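Asunto: Re: [club-robotica] ¿Cómo va el reto de dos brazos?

¡Hola a todos! Va la foto de la mesa y luego contesto por partes.
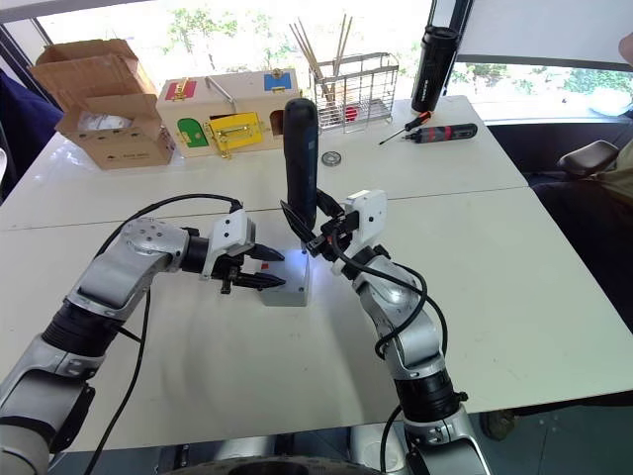
Sobre el agarre
El brazo izquierdo pinza la cajita blanca con los dos dedos y el derecho sujeta el mango oscuro en vertical, justo encima. ¡Me encanta verlos trabajar juntos! Llevamos 57 demostraciones grabadas y queremos llegar hasta 300 antes de la prueba de noviembre.

> El 15 se cierra la inscripción de Kadard. ¿Mandamos un equipo
> o dos? ¿Y quién lleva el repositorio de Riis?

Yo apuntaría uno solo, con el nombre Vustis, que ya está en las camisetas. De Riis me ocupo yo, pero me falta el permiso de escritura (¿me lo dais?).

El tablero de cerrojos lo dejamos para la segunda ronda, que tiene mucha miga y me apetece un montón. Si alguien quiere ir practicando, hay 3 turnos libres por la tarde.

¡Un abrazo!
Coordinación, club Divcombe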